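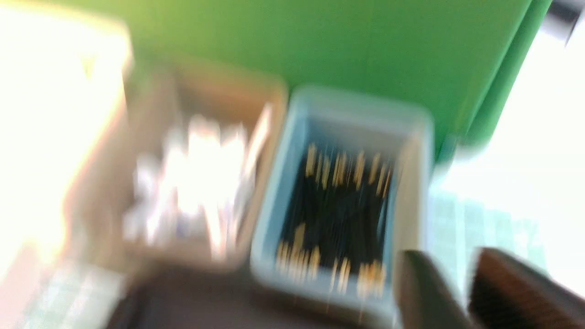 Loretta Greenberg wrote to ask whether small packets and wrapped items ought to be sorted into bins before the crockery is dealt with, or whether the order makes no difference. She added that at Skakcombe the bins were always left until last, and that they were always the part still unfinished when the kitchen was needed again.

The order does make a difference, and the household guidance has been amended accordingly. Bins should be dealt with first. They take up more of the work surface than their contents justify, and once they have been emptied, sorted and returned to the shelf there is proper room for plates.

## Bins and loose items

- Use one bin for one class of item. Wrapped goods and packets should not share a bin with utensils.
- Choose bins with straight or nearly straight walls. Deeply tapered bins waste shelf space.
- Fill to a little below the rim. An overfilled bin cannot be stacked, and light packets slide out when it is carried.
- Where two bins stand side by side, give them different colours. Staff and family members remember a colour more readily than a label.
- Cardboard bins are acceptable for dry goods only. They should be kept away from the sink and replaced when the base begins to sag.
- Wipe plastic bins with a cloth wrung out in warm water and washing-up liquid. Allow 30 minutes with the lid off before refilling.

Labels should be placed on the short side, facing outwards. The Boluvetti clip labels issued in January may be used up, but will not be reordered, as the clips do not hold on thicker rims.

## Plates

Plates are to be sorted by shape and size before they are moved. Round plates and square plates should never be placed in the same stack, however close they are in width. The corners of a square plate carry the weight of anything set on it, and chips nearly always begin there.

A basin is a sound means of carrying a stack from the table to the sink or the cupboard, provided that its floor is flat and the stack stands level. Lower the plates in with both hands and keep the fingers under the bottom plate until it is fully down.
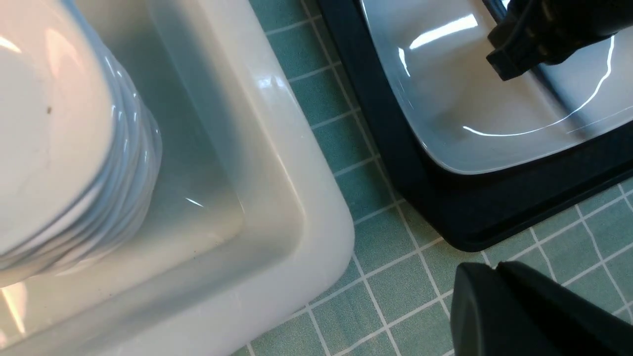
The basin should then be lifted by the rim on opposite sides, and the load kept to what one person can carry comfortably with straight arms. If in doubt, make 2 journeys.

Square plates travel better on a tray with a raised edge. A folded tea towel beneath them will prevent sliding. Trays should be set down at least a hand's width from the table edge – more if children are helping.

Plates with scalloped or fluted rims need particular attention when drying, as water collects in the hollows. Stand them upright in the rack for 35 minutes, then run a dry cloth once round the rim before stacking.

## Marks and smudges

Small specks on white plates usually respond to a paste of bicarbonate of soda and water, applied with a soft cloth and rinsed well. Scouring pads must not be used on glazed ware. Grey lines left by cutlery may require a second application.

Amendments to this page should be sent to Hazel Ferreira.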